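Category: Days Out & Open Doors
Posted in March by the Corley Walks editor

The Magnusson seed store opens its doors twice a year, and this spring I finally got a ticket. It stands on the old airfield road outside Corley, a long low building with a gravel car park and a bus stop that gets 2 buses a day. I took the morning one and was there by 9.40.

We were given tea in the front office and a short talk on what the store is for. It keeps seed from old vegetable and grain varieties, mostly from farms and gardens within a day's drive. The collection began with a few biscuit tins of beans and now holds roughly 1,000 varieties. Peas and beans make up the largest part, then barley, then kale.

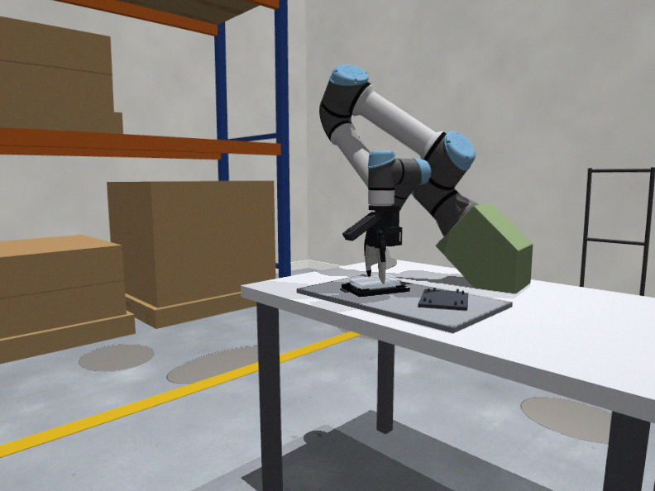

Robot arm at a white-topped table, with boxes on the storage rack to the left.

The drying room came first. Seed arrives in paper bags with the grower's label pinned on, and it stays there until it is dry enough to pack. The room is kept at 15 degrees and smells of hay. After that comes cleaning, still done with hand sieves — the visitors were allowed to try. I did a tray of leeks badly and a tray of broad beans quite well.

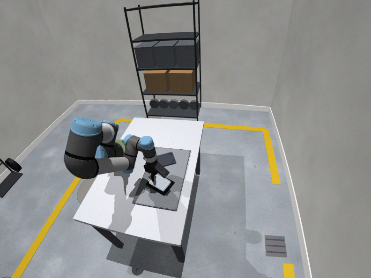 Reading time: 2 minutes

The cold room can only be seen through a window in the door. Packets are stored by crop and then by year, and each variety is sown again every few years to keep the stock fresh. The growing is shared out between the store's own plot and a nursery at Wesa, so that a bad summer in one place doesn't lose a whole line.

Germination tests were explained at the next stop. Seeds are laid on damp paper and checked after a week, and anything that does poorly is moved up the list for sowing. Parsnip is the worst keeper. Tomatoes go on for years.

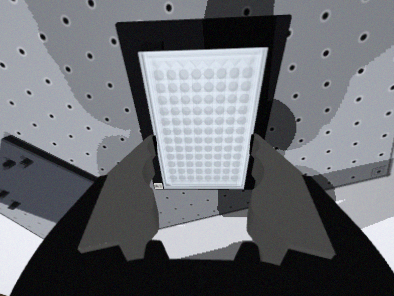 A 96-well plate in the gripper.

Lunch was soup and bread in the packing shed, £4, cash only. The seed swap opened at one o'clock with 300 packets on the tables, and the climbing beans had gone by the time I reached them. I came home with a black-podded pea and a short carrot meant for heavy soil.

The plot outside was mostly bare apart from leeks and some overwintered kale. Paths are grass and were muddy near the gate — take boots. The next open day is in September, when there should be more to see.

Related items
Bluebells at Prallex Wood
Corley mill: opening times and parking
A morning at the Wesa nursery
Where to swap seed this spring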